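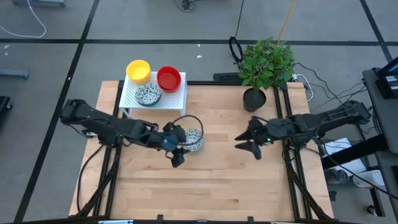 Skye Urquhart
Eu guardo sempre as tigelas umas dentro das outras, por tamanho, e nunca tive problema. Para quê gastar uma prateleira inteira com isto?

Guido Piras (autor do tópico)
Obrigado pela resposta, Skye. Peço desculpa se o meu português não é perfeito, escrevo devagar e com dicionário. Explico melhor a minha questão, porque o título do tópico ficou curto demais.

Tenho tigelas de várias cores: amarelas, vermelhas, verdes, e também as brancas com pintas azul-esverdeadas escuras. Durante muitos anos empilhei tudo, como tu fazes. O problema é que quero sempre a que está no fundo. Tiro cinco, uso uma, volto a pôr cinco. Por isso penso em deixar na prateleira branca baixa, a de furinhos quadrados, só as que se usam todos os dias, lado a lado, e empilhar o resto no armário.

A minha pergunta é: arrumar por cor, por tamanho ou por frequência de uso?

Horácio Moreira
Por frequência, sem dúvida nenhuma. A cor é para a fotografia. Na minha casa a tigela da sopa está à frente e a da massa do pão está lá atrás, que só sai ao domingo... bom, só sai quando há visitas.

Guido Piras
Horácio, compreendo, mas a cor também ajuda. Em casa cada pessoa tem a sua, e se as vermelhas estão juntas, o meu filho encontra a dele sem perguntar. Uma regra mista talvez seja possível: primeiro o uso, depois a cor.

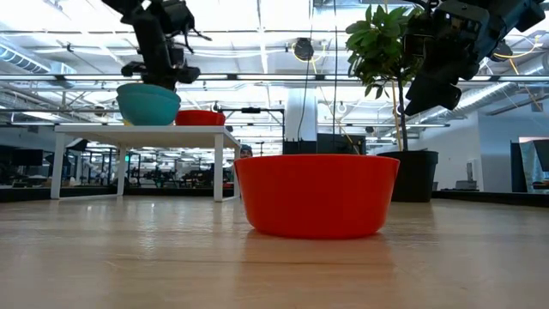
Outra coisa em que hesito são as tigelas grandes. Numa prateleira pequena, uma tigela grande ocupa o lugar de duas e tapa as que ficam atrás. Experimentei pô-la em cima das outras, virada para baixo como uma tampa, e a minha mulher disse logo que não, porque assim ninguém vê o que está por baixo. Ela tem razão. Agora a grande fica fora da prateleira, sobre o tampo de madeira, e serve para a fruta.

Zahira Ginting
Concordo com a tua mulher. Eu sou da escola das cores, já aviso. Comprei as minhas na Clavard, 69 reais o conjunto, e arrumo do amarelo para o verde. Demora um minuto depois de lavar a louça e dá-me alegria de manhã. Frequência de uso é conversa de armazém!

Horácio Moreira
Armazém com muito orgulho. Diz-me quanto tempo levas a procurar a tigela média, Zahira.

Zahira Ginting
Nenhum, a média é a amarela :)

Guido Piras
Por favor, não briguem por causa de tigelas. Ontem à noite tentei a regra mista e cheguei a uma conclusão provisória. As peças que têm a cor e a altura parecidas podem ficar juntas sem confusão. As redondas mais fundas ficam melhor ao pé do vaso da planta, onde a mão chega facilmente. 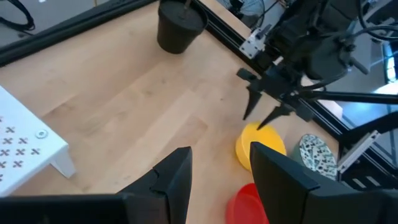

Também aprendi que não devo encostar nada demasiado à borda. Parece evidente, mas eu deixava sempre a última peça mesmo no limite, só para a fila ficar comprida e bonita, e no mês de maio parti assim uma saladeira de vidro que era da minha sogra. Desde então deixo um palmo livre.

Oluwaseun Olatunji
E a planta, Guido? Eu tirava a planta dali. Terra e louça limpa não combinam, e quando se rega cai sempre alguma coisa.

Guido Piras
A planta fica. É a única coisa verde viva que temos cá dentro e gosta daquele canto. Rego com um copo pequeno, devagar, e ponho a louça do outro lado nesse dia.

Skye Urquhart
Voltei para dizer que continuo a empilhar. Mas admito que as riscadas no fundo são culpa minha. Alguém usa papel entre as tigelas?

Oluwaseun Olatunji
Eu uso feltro, da Moveria. Para o plástico chega papel de cozinha dobrado.

Guido Piras
Boa ideia a do papel, vou fazer isso com as que ficam no armário. Quanto às de uso diário, decidi assim: amarelas e vermelhas à mão, as verdes no fim da fila.

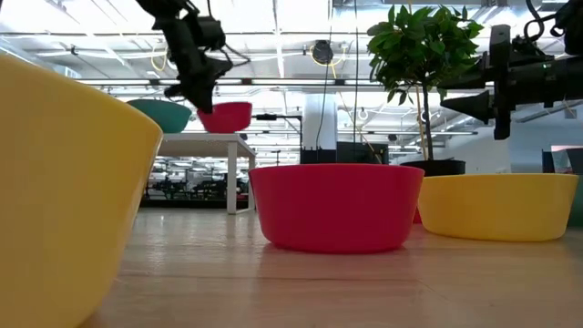

Amarelas e vermelhas à mão, a verde na ponta.

Horácio Moreira
Duas amarelas ainda vá. Mas eu punha a verde à frente, é a que tu usas para a salada, escreveste isso noutro tópico.

Guido Piras
Escrevi, sim, tens boa memória. No inverno comemos pouca salada. No verão troco.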